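3. The Course Project and the Practice Room

When we first put the Fotine course together, we expected that most of our time with students would go into the software, and for the first few weeks it did. Then the class moved over to the practice room, and everyone (the two of us included) became a good deal more interested in bedsheets! The project asks each team of 6 students to program a humanoid to tidy a bed, starting from whatever state the previous team left it in, and to write up what they learned along the way. We chose bed tidying over the more usual block stacking after a long and friendly argument, mostly won by Nhung Dương, who felt that students ought to meet soft things early.

Teams work at the bedside in turns, as in Figure 2, with the robot standing close enough to reach the sheet while its knees stay slightly bent.

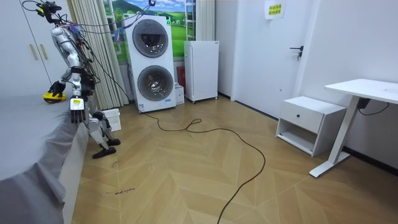 Kimaro Papers in Robotics Teaching, Vol. 3, p. 300

Figure 2. The humanoid at the bed during the course project.

The room is furnished like a small home, with a wardrobe, a stacked washer-dryer and a refrigerator along the back, and students grow surprisingly fond of it over the term. Cloth turned out to be a wonderful teacher. A routine that a team had polished lovingly in simulation would often need to be rethought once the folds along the side of the bed came into play, and we encouraged teams to keep even their clumsiest attempts. By November 2022 the shared course archive, which we call Fenum, held roughly 2,000 recorded attempts, each with a short note from the team in their own words.

Themis Xenos read through these notes with great patience, and we return to them in Section 4. What struck us both was how often the students wrote about where the robot should stand before they wrote a single line about its hands. We have since moved the lesson on foot placement to the opening week, and teams now plan their standing positions on paper before they book the room.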